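Observing Variable Stars - Handout 4
Estimating brightness by eye and keeping the record
Revised 2 Sep 2011

Read this before the first observing night at Lalthorpe. Bring a copy with you, along with a red flashlight and two pencils.

1. What we are measuring

The magnitude scale runs backward. A star of magnitude 3 is brighter than a star of magnitude 4. A difference of five magnitudes is a factor of 100 in brightness, so one magnitude is a factor of 2.512. A careful visual observer can usually get within 0.1 or 0.2 magnitude. For a long-period variable that changes by several magnitudes in a year, this is good enough to be useful.

2. Comparison stars

Each chart in the Vasow set shows the variable as a circle with a dot, and the comparison stars with their magnitudes written beside them. Decimal points are left out so they won't be taken for stars. A star marked 84 has magnitude 8.4.

Choose one comparison star a little brighter than the variable and one a little fainter. They should be close enough to fit in the same field of view. If they don't fit, switch to lower power.

3. The fractional method

Say the variable lies between stars A (8.4) and B (9.0). Judge how far down it sits on the way from A to B. If it is one third of the way, the estimate is

8.4 + (1/3)(9.0 - 8.4) = 8.6

Write down the fraction as well as the result. If a comparison magnitude is corrected later, the estimate can be worked out again from the fraction. The result alone is no help.

4. Common errors

Red stars. Most long-period variables are red, and the eye builds up a response to red light when you stare. Use quick glances. Putting both stars slightly out of focus also helps.

Position angle. When two stars are lined up one above the other, the lower one tends to look brighter. Turn your head so that the line between them is level with your eyes.

Expectation. Do not look up your last estimate before making a new one. Last February's group had several runs of identical values that did not match anyone else's.

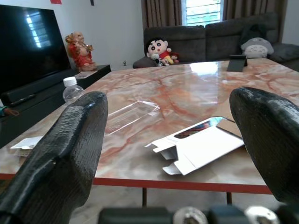

Lapointe asked whether it would be better to average three estimates made in a row, and said that on her own nights the second and third always came out close to the first. They will, for the reason just given. Make one estimate, move on to another star, and come back after 25 minutes if you want a second.

5. Recording

Log each estimate at the telescope, in this order: star name, Julian Date, magnitude, comparison stars used, chart date, remarks. The Julian Day begins at noon Universal Time, so an evening session here does not change day number at midnight. Give the time to two decimal places of a day.

If the variable can't be seen, record the faintest comparison star you could see with a "less than" sign: <12.4. These count as observations. The Stistis log already holds over 1000 entries, many of them of this kind.

6. Before next class

Reduce the practice estimates on sheet 2 and plot them, magnitude increasing downward. Mark any point you would question, but do not erase it.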